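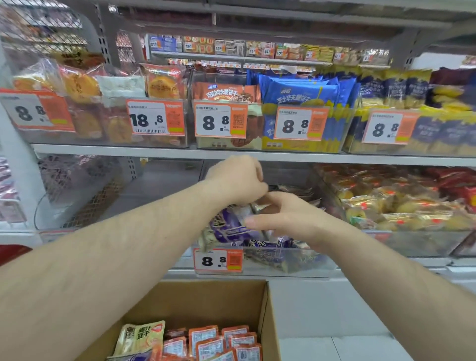 Who decides when a shelf robot is allowed to work next to people?
At Floltari the decision is made by the safety reviewer of the store. The reviewer has a written checklist, and the robot stays switched off until every point on it is signed.

We are looking for participants for a working group on good practice for robots that fill shelves in small food stores. The group is run by Floltari from our office in Sindstead, with test days in a store in Clirnstead.

What the group will do
The group will write a short code of practice in everyday language. Our present draft is called the Hamdan rules and has 134 points. We find it too long, and many points were written by engineers who never stocked a shelf. We want people who know this work with their own hands to read it, test it and tell us what should be changed.

The topics are:
Speed and force of the arm when a person is near
Where the stop button must be placed, and who may press it (our answer today: everybody)
How opened boxes may stand on the floor in an aisle
Handling of soft packets, and what to do with a damaged one
Recording from cameras, and how long it may be kept
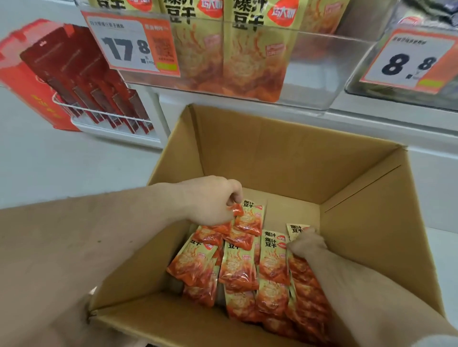
Do I need to know something about robots before I apply?
Experience in stores is what we ask for, and the robot part we will teach on the first day.

Who can apply
You should be 18 or older and have worked at least one year in a store, a warehouse or a kitchen. You should be able to read English well enough to comment on a written text. We also keep places for people who already work with safety standards for machines.

Time and payment
There are 8 places. The group meets one day each week for 4 weeks, starting in February. Each participant receives 504 dollars for the full period, and travel to Clirnstead is paid separately. If you must leave early, you are paid for the days you attended.

How to apply
Write us one page about your work and name one rule you would like to see in the code. Please do not send a photo or your date of birth. Send the page by post or bring it to the front desk in Sindstead. We answer every letter, also when we can't offer a place.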